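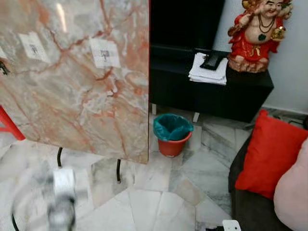

Plalten 2: perception and planning for arms that work in other people's living rooms

By Tiago Bettencourt
23 Oct 2022
12 comments

Plalten is the software that sits between your cameras and your arm. It takes in what the cameras see, decides what is solid, what is flat, what is shiny and what is a cushion, and hands the controller a path that avoids most of it. Version 2 is a rewrite of the parts customers complained about, plus one part only Chibuzor complained about, at length.

What you get

The package has four pieces. They install together, and you can switch off any of them except the last.

Surface model. Polished stone has always been our least favorite material. A depth camera looks at a glossy slab under a ceiling light and reports a hole where the glare is, and the old planner would cheerfully route an arm through the hole. Version 2 fits a plane to the parts of a surface it trusts and carries that plane across the parts it doesn't. Veined marble is the easy case, as the veins give the tracker plenty to hold on to. Plain white wall is still the hard case. Put a paper label on it if you can. A crooked label is fine.

Blur gate. When the gripper moves fast it smears across the wrist or head camera, and a smear makes a terrible obstacle. The gate uses joint speeds to predict where the smear will land, masks that region and waits for a better look before adding anything new to the map. The default wait is 44 milliseconds. You can lower it. Benedita Figueiredo wrote the gate and would like you to leave it alone.

Thin things. Cables, table legs, trolley frames. Version 1 treated anything narrower than a finger as noise, a policy that worked very well until it met a floor lamp. Thin objects now get their own layer with a generous margin, and the layer forgets more slowly than the rest. If a black cable was on the floor a moment ago, the planner assumes it is there now.

Stop logic. Runs in its own process, on its own core, and can't be switched off. Yes, we've been asked.

Clutter without names

Plalten doesn't need to know what an object is called. We tried names. The classifier we licensed for version 1 was confident about everything, and spent an entire week in April calling a sofa a vehicle. The new map stores shape, a guess at softness and how sure it is of both. A household ornament with one arm in the air is a lumpy solid with a keep-out zone, and it doesn't matter whether the software appreciates the workmanship. A cushion is a soft lump, and the arm may pass closer to it.

You can still attach names yourself, through the Trendell plug-in or a plain text file. Most people use the text file.

What you need

A Linux machine with a recent graphics card, two cameras or more, and an arm whose controller accepts joint targets at 100 Hz or better. Slower controllers will run, in the sense that a shopping cart will run. Head-mounted and wrist-mounted cameras are both supported. Calibration takes some 12 minutes with the printed board, longer if you print the board at the wrong scale. Please measure the board.

What it won't do

It won't plan grasps on glass. It won't see a clear plastic bag, although a colored one is usually all right. It won't decide that a heavy slab on a stand is safe to lean on, and neither should you; mark anything top-heavy as no-contact in the setup screen. Mirrors remain a matter for prayer and masking tape.

Upgrading from version 1

Old maps don't load. Old task scripts mostly do, apart from any that call the fast_clear function, which did clear things fast and was removed for that reason. Adelino Bragança has written a converter that flags every line it is unhappy with. Expect it to be unhappy.

Licensing

Sold per arm, by the year, direct from Plaltero or through Rebelo if you buy your hardware there. Universities can ask for the teaching license, which is the same software with a more forgiving invoice. Trial copies run for two weeks and then stop politely, at the end of the current motion.

Questions about orders go to Ermelinda Azevedo. Questions about the blur gate go to Benedita, after you have put the default back.

44 shares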